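Home Explore Notifications Messages Profile

Rented a place on Figueroa with "chef-ready" counters. The chef in question must be a hamster.

12 replies 20 reposts

I have read 500 reviews of knives this week. I own one onion.

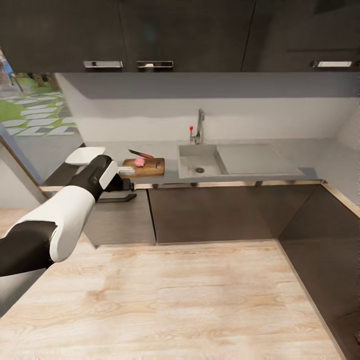
Red handle, wooden board, dinner for one.

3 replies 12 likes

Every knife guide says sharpen on Monday, hone before each use. I don't floss that often — and those are attached to me.

My mother has cut everything since December with the same bread knife. Tomatoes, twine, a birthday cake, carpet. Her food is better than mine.

20 likes

Anyway, I ordered a sharpener. It arrives with a practice potato guide.

Show more replies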